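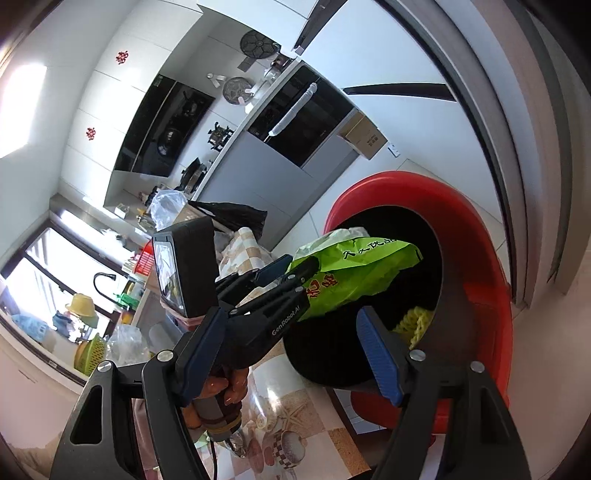
Soft plastics collection widens to Flirkby from Tuesday

Crisp packets, snack bags and bread wrappers will no longer have to go in the kitchen bin in Flirkby. Kerbside collection of soft plastics starts there on Tuesday, the council's waste contractor Plollow has confirmed.

The change covers 583 homes, mostly the terraces off Takagi Road and the new flats behind the station. Plollow ran a trial at 297 homes on the other side of the river in October and says it went well enough to carry on.

What goes in: crisp and snack bags, bread bags, frozen veg bags, film lids, carrier bags, the wrap off multipacks. Foreign-language packaging is fine too, a question that came up a lot in the trial apparently. If it's soft and it's plastic, in it goes.

What doesn't: pet food pouches with food still in, cling film off raw meat, net bags from onions and oranges. The nets jam the sorting line at the Trisska depot and caused two stoppages during the trial. They stay in the general rubbish for now.

Bags should be empty and shaken out. No need to wash them unless greasy, then a quick rinse and leave to dry. Don't tie them up inside each other as the sorters can't see whats in the middle.

Every household gets a roll of purple sacks through the door before the first round. One roll is meant to last 46 weeks. Full sacks go out beside the recycling box by 7am, tied. Not inside the box, not in the wheelie bin. Spare rolls from the library desk and from the Trisska depot office, weekdays until 4pm.

Residents we spoke to outside the Co-op were mostly pleased, if a bit short of space. One woman said she already had a food caddy, a paper bag and a glass box in a kitchen "the size of a cupboard" and would be hanging the purple sack on the back of the door. Another said most of what he threw out was snack wrappers anyway so it might halve his bin. A man in the flats wanted to know where he was supposed to leave a sack when the bin store is locked overnight. Plollow says the store will be opned from 6am on collection days.

Collections are fortnightly to begin with, same day as paper and card. General rubbish rounds don't change. Assisted collections carry on as normal, crews will take the purple sack from the usual spot.

The material is baled at Trisska and sent on to be made into bin liners and plastic sheeting. Anything too dirty is pulled out and burned for energy. Plollow would not say how much of the trial material ended up that way but said figures will be published in spring.

Outlying farms are not included yet. No date given.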